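Textbooks > Robot Software > Part 2 > Planning

Lama Tarawneh – 16 Oct 2026

Chapter 2. Goals and Frames

A planner needs every pose stated in one frame. Throughout this chapter the origin is a corner of the taped mat, and the Claltumden planner receives all targets in those coordinates.

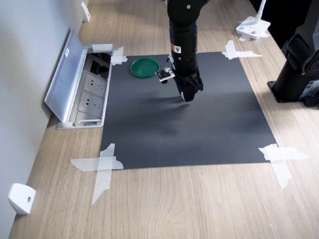 Figure 2.1 Gripper above the mat, green dish to its left.

A goal is a region with a tolerance – a single point is seldom reachable exactly. For a small object, the dish rim and the dish interior are separate regions and must carry separate labels.

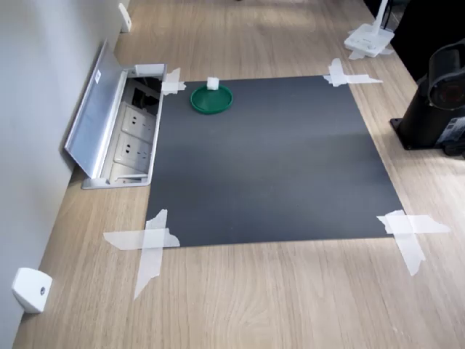 How often should the planner check its goal?
Once per control cycle. At 100 cycles per second, a run of 2,000 cycles lasts 20 seconds.

40 shares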